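Home Automation Forum > Robotics > Can an arm put the groceries away yet?

k_tudwood
Posted October 10, 2020

Thread title is the question. I have been running kitchen tasks in simulation since July, all of them variations on moving small items between a counter and an upper cabinet. The arm is a seven-joint type on a fixed base. The test kitchen has a stone counter, orange tile behind it and dark wood cabinets. The shelf holds a jar and a sauce bottle with a gap between them, and that gap is where I spend most of my compute.
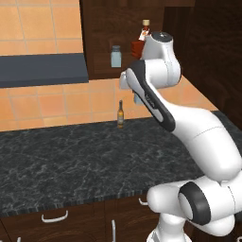
Reaching the shelf is solved as far as I am concerned. The planner finds a path in under 2 seconds. Placement between two existing items is where the numbers drop. Over 130 trials the policy knocked a neighbor over often enough that I would not let it near real glass.

Sostetti
What clearance are you giving it on each side? If the answer is 8 mm, you have a perception problem and a better planner won't help.

k_tudwood
8 mm at the tight end, yes. Poses come straight from the simulator, though, so perception is not involved. The error is in the release. The fingers open wider than the object and touch whatever stands beside it.

Adero
Then change the grasp. Pick from the top and the fingers open front to back. We did this on a packing line and the neighbor strikes went away.

k_tudwood
Top grasp puts the wrist into the underside of the next shelf up. A packing line has open air above it. A cabinet does not.

Nuwan Kanagaratnam
Doors are the bigger issue in my view. Everyone reports pick and place with the cabinet already open. A swinging door takes away half the workspace and the arm has to plan around something it just moved.

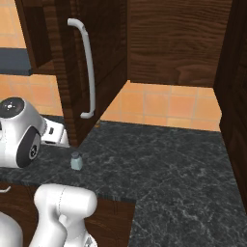
My own door runs fail in two ways. Either the gripper slips off the handle before the hinge is past halfway, or the door opens fine and the elbow then drags it partly shut on the way back to the counter. Treating the door as a fixed obstacle after opening fixed most of the second kind. The first is a friction setting, and I don't trust any simulated value for it.

Adero
Agree on friction. Disagree that doors are the bigger issue. You can leave a door open. You can't leave the groceries on the counter and call the chore done.

Jayasinghe
My kitchen has 2 adults in it who manage this without a planner. What does the arm cost?

Sostetti
More than the kitchen. Used ones do turn up – check the base mount before paying, they get drilled.

Nuwan Kanagaratnam
@Adero Leaving it open only works if you never need the counter space in front of it. Try a run with the door at 90 degrees and an object at the base of it, then post the success rate.

k_tudwood
I'll add that case. Batch of 2,000 with the hinge angle randomized, side grasp only. Joint logs will go up with it for anyone who wants to check the release timing.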